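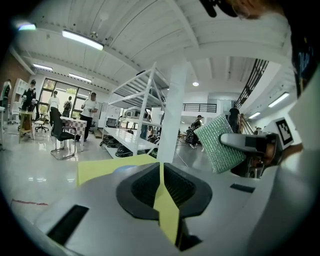

Casual cleaner wanted, Sternbridge holiday cabins

Hi all, Nomvula Venter here. I look after the cabins at Sternbridge and I need another pair of hands for changeovers, starting 11th April and running through to the end of May (longer if you like us and we like you!).

The job is what you'd expect: strip the beds, do the kitchen and bathroom, sweep the deck, restock the tea and sugar. We have 15 cabins, and on a busy day you'd do three or four of them with a partner, usually Tanveer, who has his own ideas about folding towels and will tell you all of them. Shifts are some five hours, mid-morning to mid-afternoon, and I try to get the roster out a fortnight ahead.

Pay is $42 an hour, casual rate, paid fortnightly. Cloths, gloves and sprays are all supplied, so please don't bring your own bleach, we're on a septic system out here and it doesn't cope.

You'll need your own way of getting here (the 63 bus stops at the bottom gate, but it's a fair walk uphill), and you should be OK with stairs and lifting a full laundry bag. Experience is nice but I'm happy to train someone who's keen. School-hours people, uni students, retirees, all welcome.

To apply, drop a note in at the office or write to me at PO Box 3510. A few lines about yourself and which days suit is plenty, no fancy résumé needed. Arne Reuter is covering the desk while I'm away next week, so ask him if you'd like to see a cabin first.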